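Bench notebook, prep lab, Voromdale
Tuesday, October 6, 2026

Second week with the arm on tube handling. Writing this up while I still remember it, and so Gilberto has something to read before he takes over on the late shift.

Ran the full rack list this morning, 108 tubes, all 50 mL conicals. Two stops. First one was a grip fault at the rack by the window side, tube leaning in its hole, the fingers closed on one side of the rim and Manum threw the usual "width out of range" message. Straightened the tube by hand, cleared it, carried on. Second stop was me leaning over the bench to get a marker. My fault, the zone is bigger than it looks and I keep forgetting.

Total run time 39 minutes. By hand I used to need most of the morning for the same list, with a break in the middle for my thumb. So it is faster, but I was standing next to it for nearly 34 of those minutes, because we still don't let it run alone. That part has to change or we have gained very little on paper.

Grip height: we moved it down last week so the fingers close on the body of the tube and stay well clear of the threads. Caps go on better this way. The downside is that the fingers cover part of the scale, so anyone checking a fill level by eye has to wait until the tube is back in the rack. Gilberto asked if we could turn the tubes so the print always faces the bench camera. We could, but somebody would have to load them that way, and that is the sort of fiddly job we wanted to get rid of.

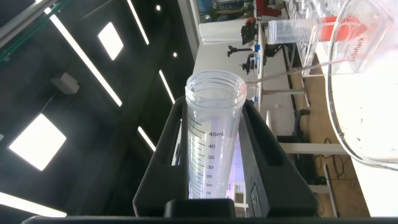 Grip force is still at the setting Brinia sent with the fingers. I tried one step lower after lunch and had a tube slip about a finger's width on the way to the rack, so I put it back. Not touching it again until we have tested with full tubes. Water first, then the Palomino buffer, which is thicker and makes everything slippery if it gets on the outside.

On who does what. Since May the plan has been that the arm takes the moving and uncapping and we keep the weighing, labeling and anything that needs a judgment call. In practice my day now looks like this: load racks, watch, clear faults, load racks. Less wrist pain, no question. More time on my feet in one spot, and I get through a lot less of the sample checking because I can't walk off to the other bench. I told the Monday meeting the same thing so it is no secret. Gilberto thinks it will settle once the fault alarm goes to the phones. I hope so.

Also the logbook. The arm writes its own log, so people have stopped filling in the paper one, and the two don't match - the arm counts a retry as a new pick. Until that is fixed, please keep writing the paper log by hand, with initials.

To do:
- ask Brinia for a spare set of fingers
- tape on the floor for the zone, at my height and not the drawing's
- fault alarm to phones (Gilberto)
- water test with full tubes, same list, note every slip
- check the rack with the loose holes, throw it out if the tubes lean again

Arm parked and powered down at the end of my shift. Racks for tomorrow are loaded up to row F, the rest are in the cupboard under the sink.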